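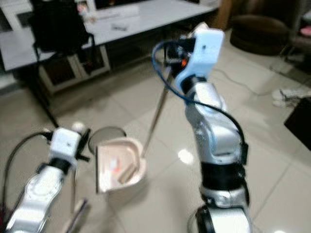

Orura Household Recipe Cards: README

Welcome, and thank you for stopping by. Orura is a collection of 372 home recipe cards, typed up from handwritten originals and put into one plain table so that people can search them, cook from them, or study how families wrote down their food. I have been living with these cards for a long while now, so please forgive me if I wander a bit – there is a lot to say about a box of recipes.

Last updated: January 28, 2022
Maintainer: Delwyn Cartwright
Typing and checking: Alby Tawhiri, Mereana Maihi, Onni Kallio
Version: 4

Where the cards came from

The heart of the collection is my grandmother's tin, which held more puddings than any one household could need. When word got out that I was typing them up, Mereana brought me her aunt's cards in a shoebox, and after that they kept arriving. In the end 16 households lent us their cards. Every one of them got the originals back, along with a printed copy of the typed version in a ring binder.

Most of the cards were written with a ballpoint pen on ruled index cards. A good number are on the backs of other things, such as envelopes, calendar pages and one seed packet. Where the writing on the other side seemed interesting and was not private, we typed that up too and put it in the notes column.

What is in the download

recipes.csv has one row for each card.
ingredients.csv has one row for each ingredient line, joined to the recipes by card_id.
households.csv has a short code for each household and whatever they were happy for us to say about themselves. Some said a great deal and some left it blank.
measures.txt explains the odd measures. Please do read this one before you start baking.

Columns in recipes.csv

card_id: a short code, with the household first and then the card number, such as H07-012.
title: exactly as written, including the spelling. We have three different spellings of rhubarb and I am fond of all of them.
title_plain: the title in ordinary modern spelling, for searching.
kind: one of bread, cake, cookie, pudding, preserve, main, soup, drink, other.
method: the full instructions as written. Line breaks are kept as a slash.
credit: the name on the card, if it was someone outside the household and we had permission to print it. Otherwise it says "neighbor," "relative" or "friend."
oven: the temperature as written. This may be a number, or a word like "quick" or "moderate," or nothing at all.
stains: yes or no. Alby asked for this column and I thought it was silly, but it has become the one people write to me about most. A stained card is usually a card that got used.
notes: anything else.

How we typed them

Each card was typed by one person and read back by another, out loud if we could manage it. Reading aloud catches things the eye slides over, a tablespoon for a teaspoon especially. If the two people could not agree on a word, it went in square brackets with a question mark, and it stayed that way unless the household could settle it for us.

We did not fix anything in the title or method columns. If a card forgets to say when the eggs go in, so does our table. There are 54 cards where an ingredient is listed and never used, or used and never listed, and these are marked "mismatch" in the notes.

Onni wrote the little script that splits the ingredient lines into amount, measure and item. It does well with "2 cups flour" and badly with "butter, the usual." When it could not make sense of a line, we left the three fields empty and kept the original wording in the raw_line column, so nothing is lost.

Things to know before you cook

These recipes have not been tested, apart from the ones we could not resist. Please use your own good sense, and be extra careful with the preserves. Several of the canning methods are old and do not match what is considered safe today – I would enjoy reading them and then follow a current guide for the jars.

Cup sizes differ from house to house. One family's "cup" was a particular blue teacup, long since broken, and their best guess at its size is in measures.txt.

Things to know before you study

This is a small collection from people who knew each other, or knew someone who did. It leans heavily toward sweets, I think because people remembered supper and wrote down cake. Please don't use it to say what a whole region ate. Dates are scarce as well, and where a household gave us a guess, we marked it as a guess.

Using the data

You may copy, share and adapt the tables for any purpose, as long as you mention the Orura Household Recipe Cards and keep the household codes with the rows. We ask that you not try to work out which family is which. If you print a cookbook, we would dearly love to see it.

Changes in this version

Added the last batch of cards from household H16, mostly breads.
Split "jam" and "pickle" out of "other" and into "preserve."
Corrected the sugar in H03-009. My apologies to Ashton Te Moana, who made it the old way for a birthday in November and was very gracious.
Removed two cards that were duplicates of each other, and then put one of them back.

Corrections and questions

If you find a mistake, please open an issue with the card_id in the title and tell us what you think it should say. New cards are welcome too, though we are slow, and we like to hear a little from the household before we begin. Mereana keeps the waiting list and will write back when she reaches you.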